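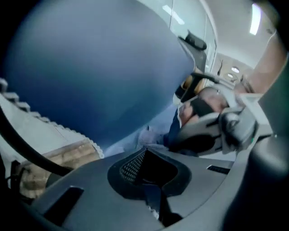 ## Gripper care technician, Boström workshop (part-time, 16 hours a week)

Hello, and thanks for stopping to read. We're looking for a patient, tidy-minded person to look after the hand-held grippers at our Urklow site, and we'd love to hear from people who have never had a job with "robot" in the title. If you've serviced bikes, sewing machines, coffee grinders or hearing aids, you probably have the hands for it already.

The grippers get worked hard. Our operators hold them by the handle and use them at the bench, day in and day out, so the jaws wear, the joints pick up fluff and the cables take a fair bit of tugging. Your job would be to keep each one behaving the way it did when it was new.

### What a shift looks like

- Start at the bench and go over every gripper before the operators come in: housing, jaws, joint, cable, indicator light.
- Brush out the slots and mesh with a dry, soft brush. No compressed air, please!
- Check the cable sheath along its whole length for nicks, and swap it if you're in any doubt.
- Strip and re-grease the joint at 3000 cycles, then run the jaw through its full travel by hand before it goes back on power.
- Write it all up in the logbook, including the things you weren't sure of.

### What we'd like from you

Good eyesight for small screws (glasses are fine), legible handwriting, and the habit of asking when something feels odd. A licence isn't needed, as the bus stops right outside. You'll spend your first month working beside Şengül Sönmez, who wrote most of our service notes and is very happy to explain the same thing twice.

### How to apply

Send a page or so about something you've repaired, even if it went badly, to the Boström front desk at Urklow and quote job 1522. We're reading letters until the end of December, and the new person would start on a Monday at 8 am.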